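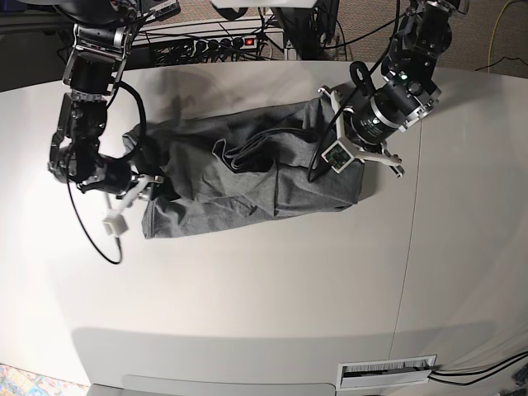
Trial 20 began on Sat 4 April. Stavros Vasić set the Siltow fingers to 500 on the controller and entered the value in the log. The task was one gray cloth, two arms, one fold.

The Bernura fingers had been rated in June. Their report ran to 739 lines and recommended the Bernura fingers. Vasić had written it.

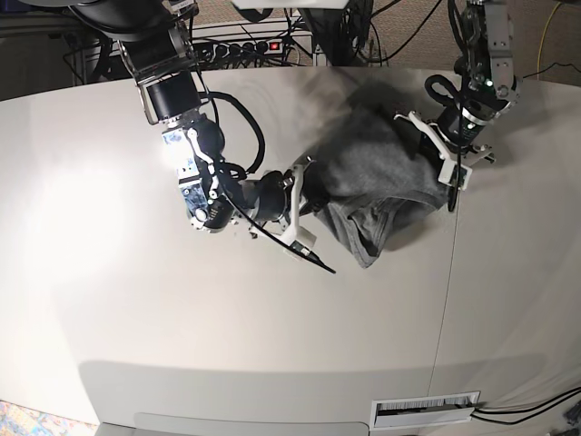

He raised the limit to 2000 and repeated the grasp. Under Remarks he typed "no preference," deleted it, and typed "Siltow." The form asked for a reason. He left the field blank and saved.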